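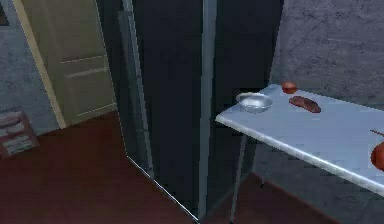
A simulated kitchen from the Predano test set, with the refrigerator, a closed door and the table holding a bowl and food items.

The Dutura group trains household manipulation policies in simulation and reports how well the results in rendered rooms predict results on hardware. Its latest study covers 25 kitchens and 3732 evaluation episodes. We spoke with the lead engineer in August.

The starting point was a disagreement between two numbers. A policy called Jenis scored well in the simulator and poorly in the lab kitchen, while an older policy, Ye, showed the opposite pattern. "We had been ranking checkpoints by simulated success alone," the engineer said. "The ranking was wrong often enough that we stopped trusting it."

The group first suspected contact physics. Changing friction and gripper stiffness moved the scores but left the order of the policies intact. Lighting and surface appearance had a larger effect. Dark appliances were a particular problem: a refrigerator with a near-black body gives a depth estimator few features to work with, and its shadowed side can merge with the gap beside it.

"A person reads that as a box standing near a wall," the engineer said. "The network may read it as a hole."

Predano now renders each kitchen under 20 lighting conditions and keeps object positions fixed across all of them. A policy is scored on its mean success and on the spread between conditions. The spread turned out to be the more useful figure – policies with a narrow spread kept their rank on hardware, and Jenis had the widest spread of the 4 policies tested.

Asked about limits, the engineer pointed to deformable objects, which the simulator treats as rigid, and to doors, which stay closed in every episode. "We make no claim about opening anything. The tasks are tabletop pick and place, plus driving up to the table."

The next version will vary camera height as well. The group is still deciding whether to report that as a separate score or fold it into the spread.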